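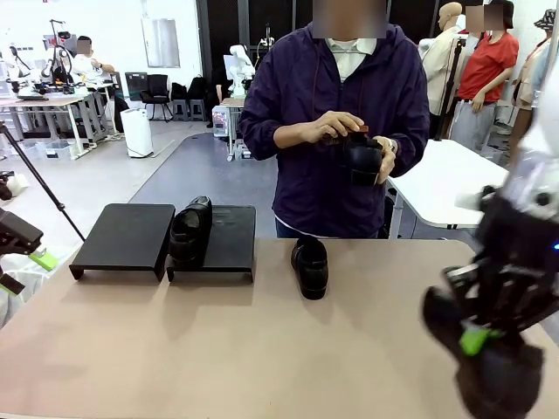 Brushing a black leather shoe by hand at the main table, between the two arms.

Jestus project: progress report to the Schwaiger Fund
Submitted by Skosetti, Gellska workshop
May 7, 2026

Where we are up to

The grant pays for a trial of robot arms in our shoe care and garment finishing area. The first stage, setting up the cell and training staff, was finished in December. We are now in the second stage, where the arms handle shoes beside a person during normal shifts. To date we have spent 60 per cent of the funds, which is in line with the budget.

Work on shoes

Staff still do all the brushing and polishing. The arms are being taught to pick up a shoe, turn it and set it down for the next job. The person at the table decides when a shoe is ready and checks it again before it goes back in its box.

We have put 100 pairs through the cell so far. The arms completed the handling without help on 68 of them. With the rest, a staff member had to step in, most often to straighten a shoe that had been gripped too near the opening. Plain lace-ups give the least trouble. Slip-ons with a strap and buckle are slower, as the fingers need to stay clear of the buckle and the leather marks easily. We have lowered the grip force for these and will report on the result next time.

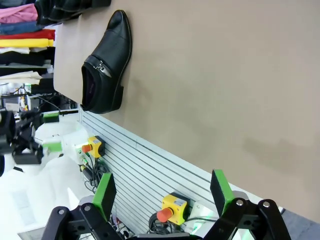
What has changed for staff

The main change is in how the day is split up. Before the trial, finishers spent a good part of each shift lifting, turning and sorting. They now spend more of it on brushing and inspection, and some of it watching the arms. Staff have told us that the watching is the least popular part - it is tiring in a different way, and it is hard to chat while doing it. From this month we are swapping people off the cell every 70 minutes.

No positions have been cut and no hours reduced. Two finishers have learned to restart the cell and clear simple faults, and their pay grade has been changed to match.

Safety and layout

Emergency stops are mounted on the slotted panel along the table, with yellow housings and red buttons. Everyone rostered on the cell has practised using them. Cable runs remain an open item. Staff asked for them to be tidied before any more equipment goes in, and we agree. 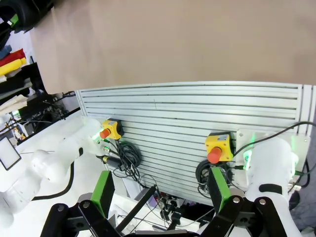

The supplier has quoted for covered cable trays and we expect to pay for these from the existing equipment line. We also plan to mark the floor so that people walking through know where the arms can reach.

Next stage

We will start folding trials with garments once the buckle problem is settled. We are not asking for any change to the end date or the total grant.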